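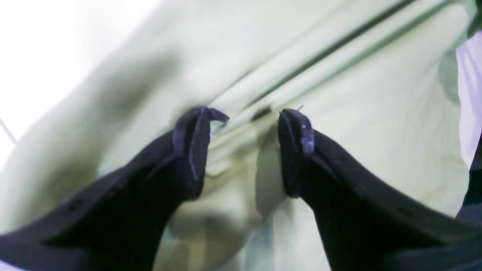

Droro lab editor, Conceição
7 February 2019

We've been trying out two sets of gripper fingers at Droro this winter, and I finally have a favorite! Cloth is a pain for any robot – it bunches up, it slides, it hides its own edges – so that's what we picked for the comparison. I ran 17 grasps with the Vita fingers and 17 with the Mamemmont ones, all on the same controller settings.
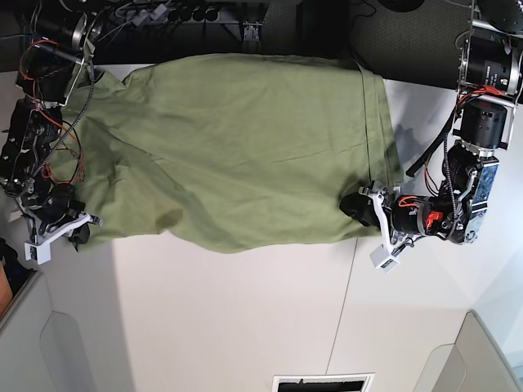
The Vita set won me over on corners, mostly thanks to the shape of the tips. Mamemmont was quicker on thick folds, though, and I'd still take it for towels. Next up is a longer run of 313 grasps, with new wrist cameras.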